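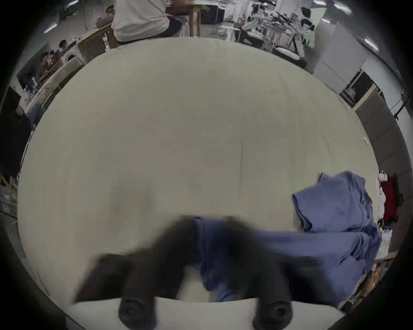
## 4. Setting up and using the steam station

This section covers the Grilton 881 steam station from unpacking to storage. Read it through before you plug the station in. The ironing board is sold separately and has its own leaflet.

### 4.1 Choosing a place

1. Put the base on a level, heat-resistant surface that can carry its full weight with the tank filled. An ironing board may be used only if it has a steam station tray.
2. Leave a hand's width of clear space behind the base. The vents are on the back panel.
3. Keep the base near a grounded outlet. The power cord should lie flat on the floor or along the wall and should not cross a walkway.
4. Check that the steam hose reaches the far end of the board without pulling on the base.

**Caution:** Do not stand the base on a carpet, a folded blanket, or a padded chair. Soft surfaces block the lower vents and let the base tip when the hose is pulled.

**Caution:** Do not use an extension cord on a reel.

### 4.2 Before first use

1. Remove the film from the control panel and the cardboard sleeve from the soleplate.
2. Take the transport lock out of the iron rest. It is the orange tab under the heel of the iron. Keep it with the box.
3. Rinse the water tank with cold tap water and empty it.
4. Wipe the soleplate with a damp cloth and dry it.
5. Unwind the hose fully. It may hold a bend from the packing for the first few uses.

A faint smell and a small amount of white residue are normal during the first session. Iron an old towel or a piece of scrap cotton until both are gone.

### 4.3 Filling the tank

1. Switch the station off at the panel.
2. Lift the tank handle and pull the tank toward you.
3. Open the gray flap and fill with cold tap water to the MAX line.
4. Close the flap and wipe any water off the outside.
5. Slide the tank back until it clicks.

If your tap water is hard, mix it half and half with distilled water. Your water supplier can tell you the hardness in your area. The station can be set to match it (see 4.7).

**Do not add** starch, perfume, vinegar, fabric softener, or water collected from a tumble dryer. Damage from additives is not covered by the warranty.

The tank can be refilled during a session. Steam stops while the tank is out and comes back when the pump has filled again. You may hear the pump rattle for a few seconds.

### 4.4 Sorting and preparing fabric

Start with the items that need the lowest heat and work up. The soleplate heats quickly but cools slowly, so going from linen down to nylon means a long wait.

| Care label | Setting | Steam |
|---|---|---|
| One dot | Low | Off |
| Two dots | Medium | Low or medium |
| Three dots | High | Medium or high |
| Crossed-out iron | Do not iron | None |

For blends, use the setting for the most delicate fiber on the label. If the label is missing, test on the inside of a seam or hem and wait for the fabric to cool before you judge the result.

Close zippers and turn printed shirts inside out. Empty the pockets. Cotton and linen press best when slightly damp; if they have dried completely, mist them and leave them rolled up while you do the lighter items.

### 4.5 Ironing with steam

1. Press the power button. The light flashes while the boiler heats.
2. Turn the dial to the setting for your fabric.
3. Wait until the light stays on.
4. Point the iron away from yourself and anyone else, hold it over the sink or an old towel, and press the trigger for a moment. This clears water that has cooled in the hose.
5. Lay the fabric flat and smooth it by hand from the center out.
6. Press the trigger in short bursts while moving the iron forward. Release it on the way back. The return stroke dries the fabric.
7. Set the iron on its rest between items. Do not stand it on its heel.

**Shirts.** Do the collar first, underside then top, working from the points toward the middle. Follow with the cuffs, sleeves, front panels, and back. Iron around buttons, never over them.

**Pants.** Line up the inner and outer seams on one leg, fold the other leg out of the way, and press the crease from the knee down before you do the thigh. Use a press cloth on dark wool.

**Table linen and sheets.** Fold in half with the right side in and iron both faces, then open and go over the center fold. Large pieces stay cleaner if you put a chair with a towel over it on the far side of the board to catch them. Press embroidery face down on a thick towel.

Let everything cool before you fold it. Warm cloth picks up new creases in a stack.

### 4.6 Vertical steaming

Use this for jackets, curtains, and dresses that are hard to lay flat.

1. Hang the item on a sturdy hanger or leave the curtain on its rod.
2. Set the dial to medium or higher.
3. Hold the iron upright, a finger's length from the fabric.
4. Pull the lower edge gently with your free hand and steam from the top down. Keep that hand well to the side of the soleplate.

**Warning:** Never steam clothing while someone is wearing it. Steam burns happen fast and go through thin fabric.

### 4.7 Water hardness setting

1. With the station on, hold the ECO button until the panel beeps.
2. Press ECO again to move between Soft, Medium, and Hard.
3. Leave the panel alone until it beeps a second time. The setting is saved, and stays saved if the power goes off.

The setting changes how often the CALC light comes on. It does not change the amount of steam.

### 4.8 Switching off and storing

1. Press the power button and unplug the station.
2. Leave it on its base for 60 minutes.
3. Empty the tank and leave the flap open to dry.
4. Wipe the soleplate.
5. Wind the hose loosely into the side channel, lock the iron onto the rest, and carry the base by its handle.

Do not store the station where it can freeze. Water left in the boiler can crack the seals.

### 4.9 If something is wrong

- **Water drips from the soleplate.** The dial is set too low for the steam level, or steam was used before the light stayed on. Raise the heat or lower the steam.
- **Brown stains on fabric.** Additives in the tank, or the boiler needs rinsing. See section 5.
- **No steam, pump noisy.** The tank is empty or not clicked in.
- **Station turns itself off.** Automatic shut-off. Press the trigger to wake it.
- **Code 211 on the panel.** The boiler sensor has failed. Unplug the station and contact Grilton service. Do not open the base.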